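引っ越して最初に買ったのは机だった

部屋の広さに対して机が大きすぎる、と言われ続けて半年になる。言っているのは主に家に来た友人と、毎朝その角に腰骨をぶつけている自分である。

もともと私は机を持たない人間だった。前の部屋ではこたつが食卓であり書斎であり、冬の二か月ほどは寝床でもあった。原稿も確定申告も爪切りも、すべて同じ天板の上で片づいていた。みかんの汁が飛んだ源泉徴収票を税務署に持っていったこともある。窓口の人は何も言わなかったが、受け取るときに指を二本しか使わなかった。

それが三十代も後半になって、急に腰が文句を言い始めた。整体に行くと「床の生活をやめましょう」と言われ、翌週また行くと「やめましたか」と聞かれる。やめていないので黙っている。その沈黙に毎回お金を払っているのがだんだん馬鹿らしくなり、引っ越しを機に机を買うことにしたのだった。

机選びというのは、始めてみると底がない。最初は「四本脚で平らなら何でもいい」くらいの気持ちでいたのに、三日後には天板の角の丸め方について知らない人のレビューを読みふけっていた。夜中の一時に、である。星ひとつのレビューほど熱心に読んでしまうのはなぜだろう。「思ったより机でした」と書いて星三つをつけていた人がいて、この人とは一度ゆっくり話してみたい。

候補は最後に二つ残った。トロミテル(Tromitell)という店の折りたたみ式と、ハイクデールの長い天板のやつ。折りたたみ式は場所を取らず、値段も安く、友人知人が口をそろえて勧めてきた。だから当然そちらにすべきだった。ただ、折りたためる机を買ったら、私は折りたたんだまま二度と開かない。これには自信がある。押し入れの折りたたみ自転車と、折りたたみ式のヨガマットが証人である。
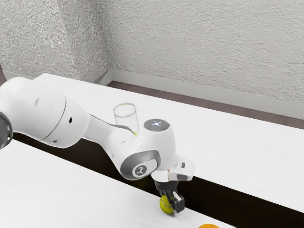
文・イマイ堂店主 | カテゴリ:暮らしと小言 | コメント(4)

というわけで長いほうにした。送料が2,795円かかった。机そのものの値段よりも送料のほうをはっきり覚えているのは、我ながら器が小さい。

届いたのは火曜日の朝八時で、箱は玄関の幅とほぼ同じだった。配達の人が「中まで入れますか」と聞いてくれたのに、散らかった部屋を見られたくない一心で「大丈夫です」と答えた。大丈夫ではなかった。そこから奥の部屋まで運ぶのに、午前中をまるごと使った。途中で廊下に箱がつかえ、トイレに行くには箱をまたぐしかなく、またぐたびに整体の先生の顔が浮かんだ。

組み立ては説明書によれば「大人2人で」とのことだったが、うちには大人が一人、それもかなり疑わしいのが一人いるだけである。天板を裏返して床に置き、脚をつけ、起こす。文章にするとこれだけのことだ。実際には脚をつけたところで日が傾き、起こすのは翌日に回した。その晩は裏返しの机の脚のあいだに座布団を敷き、床でそばを食べた。床の生活をやめるために買った机の裏側で、床の生活をしていたことになる。

さて、机のある暮らしである。

椅子に座ると、たしかに腰は楽だ。これは認める。困ったのは、広い面があると人はそこに物を置くということで、最初の週は仕事道具しか載せない決まりだったのに、今これを書いている左手の先には、届いた郵便、乾電池、干し芋、もらったジャムの空き瓶、そして何のものかわからないネジがある。ネジは机のものではないかという疑いもあるが、半年ぐらつかずに立っているので深追いはしないことにした。

片づけの本も一冊買った。1,460円。「平らな場所に物を置かないこと」と書いてあったので、感心して机の上に置いた。今は郵便の下にある。

それでも、朝いちばんに座る時間だけは気に入っている。お湯を沸かして、湯のみを置く場所をつくるために干し芋を少し右へずらす。窓のほうを向いて、まだ何も書かない。こたつのころは朝がなかった。起きたときにはもう仕事場の中に寝ていたので、出勤という気分になりようがなかったのだ。いまは布団から机まで四歩ある。四歩でも通勤は通勤で、雨の日も濡れずに済む。

友人はこの前も来て、やっぱり大きいねえと言いながら、いちばん広く空いている端に自分の鞄とコートと買ってきた大福を並べた。大きくてよかったじゃないかと思ったが、大福がおいしかったので言わずにおいた。

整体には今も通っている。先日、机を買いましたと報告したら、先生はたいそう喜んで、次は椅子ですねと言った。今の椅子は、台所で踏み台にしていた丸いやつである。黙っていたら、なぜか会計のときに椅子のカタログを渡された。

カタログは机の上に置いてある。ムストフというメーカーの肘掛けつきが少し気になっているのだが、肘掛けがあると私はまず間違いなくそこにタオルを干すので、もうしばらく丸いやつで粘るつもりだ。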